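Workshop tips: trying out arms and end tools on a small bench

Six arm and tool pairings have been across my bench since February, and I've loved every minute of it. A few things that have saved me time, in no special order.

Start with a plain rod. Everybody wants fingers straight away (so did I!) but a simple round-ended rod for pushing tells you loads about an arm before you spend money on a gripper. If the tip wanders on a straight push, fingers will wander too.

Use perforated board under the work. You can bolt things down, take them off and put them back in the same holes a fortnight later. Write the hole numbers on masking tape.

Put a wooden board on top. Bare pegboard catches the edges of small pieces, and wood gives a nice steady slide. Wipe it with a dry cloth. No polish, please, I tried it with the Rernik arm and spent an evening chasing blocks off the end.

Mix your shapes. Cubes are easy. Cylinders spin away from the tip and stars snag on their neighbours, so a controller that looks brilliant on cubes can come badly unstuck. The Stonov controller was lovely on single pieces and hopeless at splitting up a cluster. The Fleditier was slower, but it got 4 clusters apart in the time I'd allowed for 6, and I'd have it again tomorrow.

Log every push. My notebook stands at 1,980 for the Padilla arm and 3,881 for the Fleditier, which isn't a fair match yet, so take my favourite with a pinch of salt.

Check rod height cold and again after an hour's running. A sheet of paper makes a good feeler: it should slip under the tip with a slight drag.

Keep the lamp to one side. Edgardo Tiongson put me on to this one, and my camera tracking improved the same night. Move the lamp and you'll have to redo your colour settings, mind.

Last updated 2 July 2023

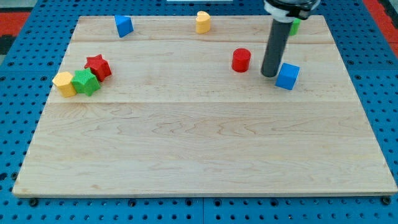

Rod tip hovering just above the wood between the red cylinder and the blue cube, with a cluster of three over on the left.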